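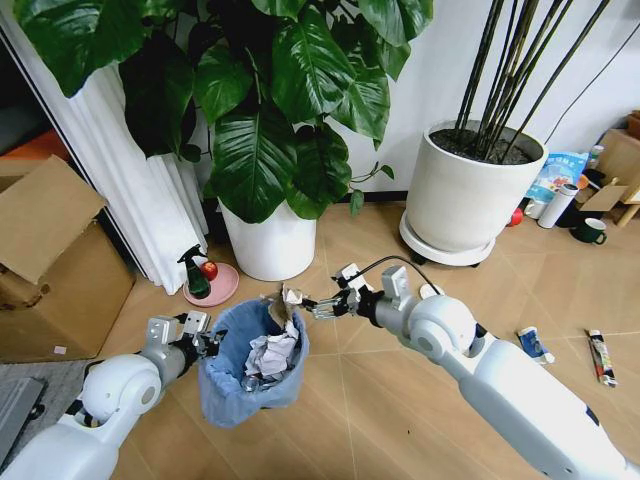 Crumpled white paper in a bag-lined bin.

Open day at the Fullwood paper mill, 20/11/2022

Fullwood has been promising "zero-waste paper" since August, so I went in with my eyebrows up. The tour took 53 minutes and a fair part of that was a film.

Ibrahim Shehu led our group past the pulping hall, which we saw through a window. He was friendly and knew his machines. Asked what happens to the sludge, he said it goes to Brarkimard for "further use." What use? He didn't know, and the leaflet didn't say either.

Office paper is supposed to be the easy part. Sorted and clean, it probably is. Most of mine goes out in the same bag as everything else, and I doubt I'm alone.
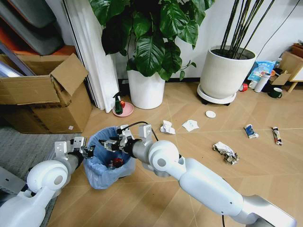

The numbers

A wall panel claimed 123 offices signed up, with Mondent the largest. It gave no tonnage. I asked twice and got a brochure. The recycled notebook in the shop costs $8, and the cover says only "made with recycled fiber," with no percentage.

Getting there

Free parking, 2 tours a day. The coffee was good.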